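Bomberg Opens Remote Teaching Station to Partner Firms

30th April -- Bomberg has opened its two-arm teaching station to outside partners, the company announced. At the station, an operator guides a pair of robot arms by remote control while the motion and the camera views are recorded. The first task set is the handling of smartphones on a flat table.

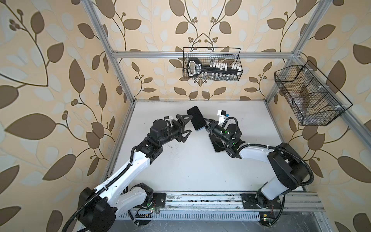
Operators have completed 1,216 recorded runs since October. Each run is reviewed before it is used for training, and 145 were set aside for incomplete camera data. 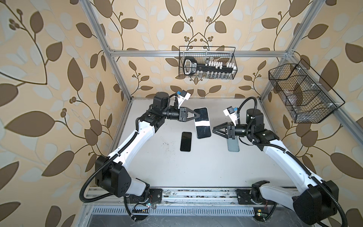 Partner Access

Damasceno and Uvetti will share the station under a one-year agreement. Operators from both firms must first complete a 49-hour course in remote guidance. The wrist cameras supply the close views used in review.
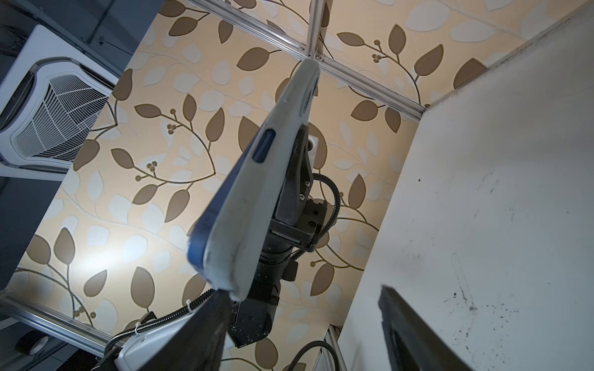
Uvetti will prepare the written task instructions, and Damasceno will check the recordings for quality. Both firms will receive the full set -- including runs marked as failed -- at the close of the agreement.
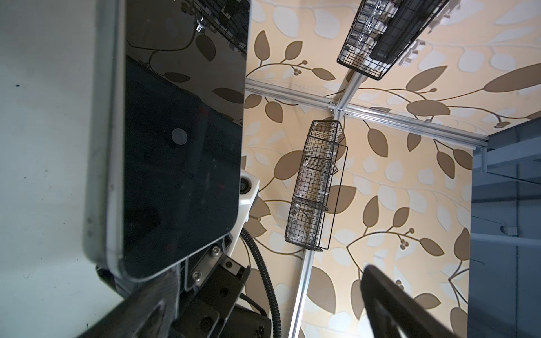

Requests for station time should be sent to the Bomberg partner office at Dadside. Applicants are asked to state the task, the number of runs required and the preferred dates.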